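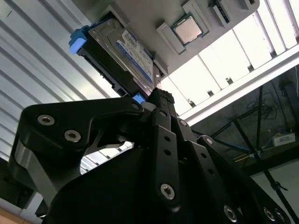

*Fig. 4 – hard disk drive and light gray tray*

## 4. Setting up Flevel on an old desktop

Do section 3 first (copy your stuff off the old drive). If you skipped it go back. The installer wipes the target disk and doesn't ask twice.

**You need**

- desktop with a working network port
- one disk for the system, one for the backups. Same disk for both works but don't
- USB stick, the installer is 700 MB
- a monitor and keyboard for the first hour, then they can go back in the closet

**4.1 Before you open the case**

1. Shut down. Power cord out of the wall.
2. Hold the power button in for a few seconds.
3. Write down the model and serial number of the backup disk now. You get asked for the last four digits in 4.2 and its annoying to open everything up again.
4. Fit the disk, data cable first, then power. Screws snug, not tight.

> **Caution:** never open the power supply itself. Dead supply – replace the whole unit.

**4.2 Install**

1. Boot from the stick. If it goes to the old system, change boot order in the BIOS.
2. Pick *Storage only*. The *Full* option adds the photo viewer, which is slow on anything old.
3. Choose the system disk. Check the serial digits. Check again.
4. Name the machine. No spaces. We use `trellarmont` in the rest of this guide, swap in yours.
5. Set the admin password. Write it on paper.
6. Pull the stick when it says to, reboot.

Note: the progress bar sits at the same spot for ages while it formats. Leave it.
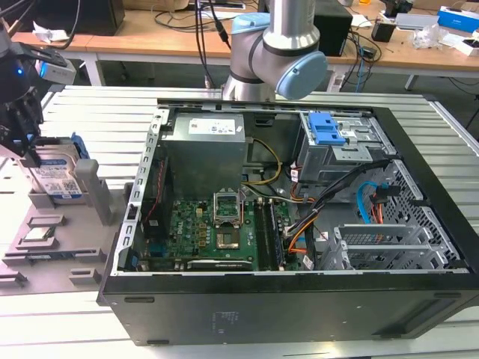
After the reboot you get a plain text screen with an address on it. Everything from here is done in the browser on another computer, so go sit somewhere comfortable.

**4.3 First login**

1. Type the address, then a colon and the port, 1744. Without the port you get a blank page.
2. Browser will complain about the certificate. Expected on first login. Accept.
3. *Disks > Add*. Pick the backup disk. Format.
4. *Shares > New*. One per person is easiest.
5. Set a size limit on each share. 800 GB is the default, change it if your disk is smaller or teh share won't save.

**4.4 Schedule**

1. *Jobs > New > Nightly*.
2. Start time 2:00 a.m. or whenever the house is asleep.
3. Tick *Keep old versions*. Stops at 3000 files per folder by default – raise it for photo folders.
4. Save, then hit *Run now* once. First run is slow. Wired connection if you can.

> **Caution:** a job with a green dot has run. Doesn't mean the files open. Restore one file to a different folder and open it before you trust any of this.

**4.5 If it doesn't work**

- No address on screen: cable, or the router. Try another router port.
- Disk missing from the list: power down, unplug, reseat both cables.
- Ortuño router owners: turn off *guest isolation* or the shares stay hidden.
- Nernico sync client: version 2 won't connect, update it first.

Adding users from outside the house is section 5.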